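Search this site

Brullel adds sleep tracking to clip-on Cateo sensor

Brullel has released a firmware update for the Cateo, its clip-on sensor for ordinary eyeglasses. The update adds sleep and posture logging and raises battery life from 752 to 982 hours in standby mode.
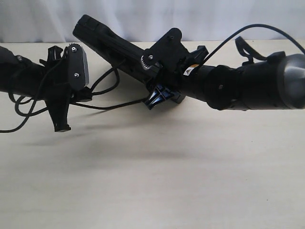
Hardware and charging

The sensor is unchanged. It charges over USB-C in 90 minutes and pairs with phones through the Skoryk app, which must be updated first.

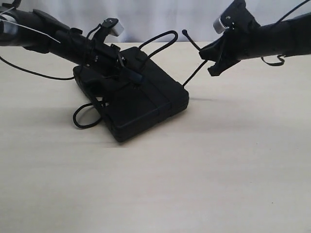

Posture readings are taken every 30 seconds – the interval cannot be changed in this version. Product lead Solomiia Bondarchuk said a shorter interval is being tested but drains the cell too quickly.
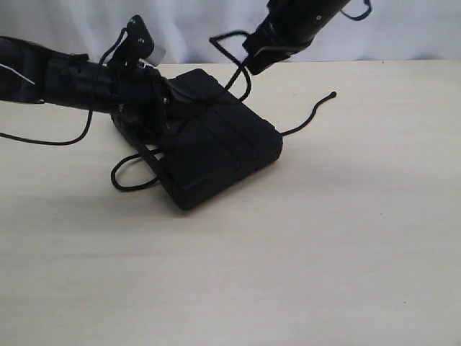

Availability

The update is free to current owners. New units go on sale in November through the retailer Himwood, in black only.

We use cookies to improve your visit. Accept | Settings

Contact | Copyright | Back to top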